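How to Wrap Your Hair in Heatless Rollers Overnight

3 min read

I've been sleeping in a satin curling rod since June and I'm hooked - soft waves by breakfast and no hot iron anywhere near my ends! Mine is the Plindance one, but any long, squishy rod will do.

1. Start with hair that's nearly dry. Damp is fine, dripping isn't (I learned that on a work morning).

2. Comb through a little leave-in. I use a blob of Nilo, smaller than a grape.

3. Lay the rod over the top of your head like a headband and clip it in the middle.

4. Take a small section at the front, wrap it away from your face, then add more hair with each turn, a bit like a French braid.

5. Tie the ends with a soft scrunchie and do the other side. It took me 18 minutes the first time and now it's 9.
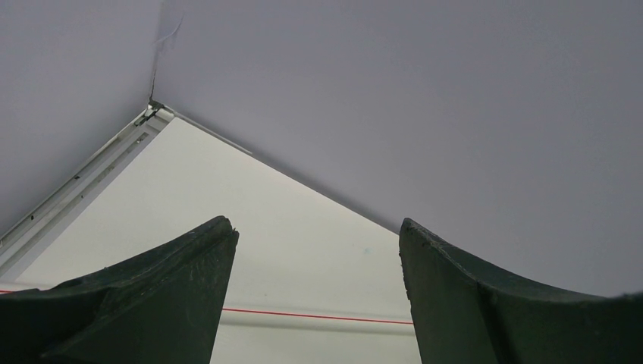
Pale walls and a light grey ceiling in the corner.

6. In the morning, slide the rod out gently, let the curls cool their heels for a bit, then rake through with your fingers. Skip the brush!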